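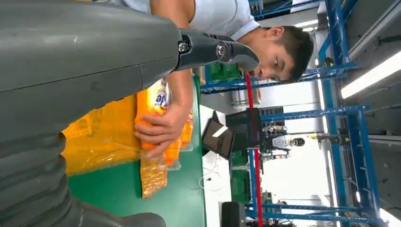

Wie viel Lichtstrom benötigt ein Projektor für einen Seminarraum, der tagsüber nicht vollständig verdunkelt werden kann?
Maßgeblich sind die Bildbreite und das Restlicht auf der Leinwand; beide Werte sollten vor Ort ermittelt werden, bevor ein Gerät ausgewählt wird.

Diese Frage wurde mir im Anschluss an meinen Beitrag vom Dezember mehrfach gestellt, zuletzt von Sandrine Bouvier, die für die Schulungsräume der Firma Brokano zuständig ist. Ich nehme dies zum Anlass, meine Vorgehensweise darzulegen.

Im betreffenden Gebäude waren 14 Räume neu auszustatten, davon 3 mit Fensterfront nach Süden. Die Messung der Beleuchtungsstärke erfolgte jeweils am Vormittag und nochmals gegen 15 Uhr, bei geschlossenen Lamellen und ausgeschalteter vorderer Leuchtenreihe. Shafiq Wanigasekara hat die Werte protokolliert und den Grundrissen zugeordnet.

Für die Südräume wurde der Einsatz einer Kontrastleinwand von Clastmont empfohlen. Die Mehrkosten gegenüber einer mattweißen Ausführung beliefen sich auf 18 Prozent. Frau Bouvier hatte zunächst ein lichtstärkeres Gerät bevorzugt; dagegen sprach das Lüftergeräusch, das in den hinteren Sitzreihen deutlich wahrnehmbar war.

Hinsichtlich der Deckenmontage ist auf den Wartungszugang zu achten. Bei zwei Halterungen ließ sich der Filter nur nach Demontage des gesamten Projektors wechseln. Die Halterungen wurden inzwischen ausgetauscht.

Das Messprotokoll umfasst 42 Seiten und kann auf Anfrage eingesehen werden. Ein Beitrag zur Verkabelung ist in Vorbereitung.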